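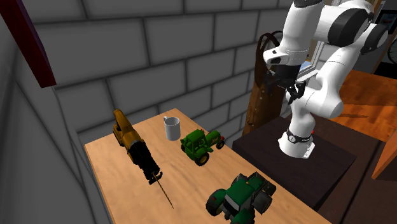 Why did Sketon stop the trials of its Flakar control software?

The software ignored a stop command while the gripper was closed, and the engineers could not explain it on the same day.

The company, which has its development office in Hivdale, confirmed the pause in February. The fault was found in simulation and no person was in danger. But the same version of Flakar was already prepared for a test arm in the Hivdale workshop, and that installation is now on hold until the correction has been checked.

According to a short report from Sketon, the problem came up in a series of 870 simulated runs in which the arm picks up household objects from a crowded table. In 40 of them the stop command arrived in the moment when the fingers were closing. The arm should hold its position at once. It finished the movement first, and only then it stopped.
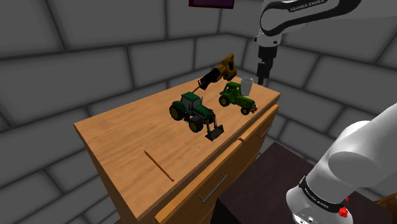
A late stop is a serious matter even if the delay is short, said Kanokwan Limsakul, who leads safety testing at the company. On a real table the arm can push an object over the edge in that time, or press on a hand. Her team had chosen a layout with little free space around the thing to be picked. The white cup stands close to the back right corner of the tabletop, directly behind a small green toy tractor, while most of the front half is left free. "We wanted the difficult corner," Limsakul said. "With an empty table we would maybe not have seen this for a long time."

The cause was traced to the way Flakar puts its commands in order. While the gripper is closing, the software waits for a message that the grip is complete – and the stop command was placed in the same queue, behind that message. If the message came late, the stop came late too. In the longest case the delay was 2 seconds.
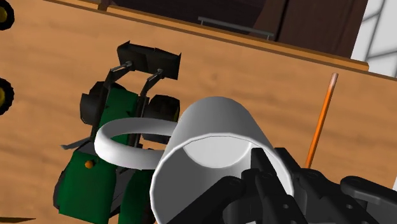 Sketon has now given the stop command its own channel, so it does not wait for anything else. The 40 failed runs were repeated with the new version and all of them stopped correctly, but Limsakul said this is not enough to start the workshop trials again. The full series has to be repeated first, and an outside testing firm, Semple, will look at the code.

Customers who received an early version of Flakar were informed by letter. They are asked not to use the grip function near people, and to install the update within 60 days. Sketon did not say how many customers this concerns.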